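Planning the Arm Purchase for the Kitchen Automation Lab
Student project report, equipment and budget section
2024-02-05

1. What we were asked to do

Our group was given the job of planning a small robot work cell for the shared teaching kitchen at Laltcombe. The original proposal said we should "select an arm and place an order before the end of February." We did select an arm, at least on paper. We do not think the order should be placed yet, and most of this report is about why.

2. The three quotes

Sastell offers a single arm with a two-finger gripper. The sales sheet is long on promises and short on numbers. Reach is given without the gripper attached, and the price leaves out the controller license. When we asked, the license came back as $358 per seat per year. We have 11 students in the group, so even sharing seats this adds up quickly.

Rela sells a lighter arm and includes the license, but spare fingertips come only in packs of 20. We would be surprised to use that many before the program ends.

Dalen would lend us an arm for one term against a deposit of $1000. Nothing in their terms says who pays for shipping it back. We wrote to ask and have no answer so far.

3. Simulation before spending

Before comparing prices any further we set up a kitchen in simulation, with a gas stovetop in a granite counter and a range hood over it. Working at the stove is the task everyone in the group likes to talk about, so it seemed fair to start there.

The arm comes in low over the counter, and the gripper hovers above the left half of the stovetop with a back burner lit. On screen this looks easy. We are less sure what it says about a purchase. The flame in our model is a flat blue disk, and we gave it no heat at all, so a run tells us nothing about what a real burner does to a gripper housing or its fingertips. None of the three vendors would give us a temperature limit in writing. 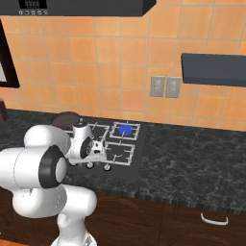

4. Costs missing from the proposal

The proposal has one line for "robot" and one for "misc." We would split these up before anyone signs anything:

Mounting. The arm has to be bolted to something, and the kitchen counter was not built for it.
Emergency stop and wiring. Sastell and Dalen both list these as extras.
Heat protection for the gripper. No quote received.
Training time. Free according to Rela, but only online.

5. Where this leaves the budget

We recommend holding the purchase and asking Dalen for full loan terms, return shipping included. If those come back reasonable, a term with a real arm and a cold stove would teach us more than another month of simulation - and the deposit is easier to defend than a full purchase. The Sastell quote should stay on file, with the license cost written next to the price.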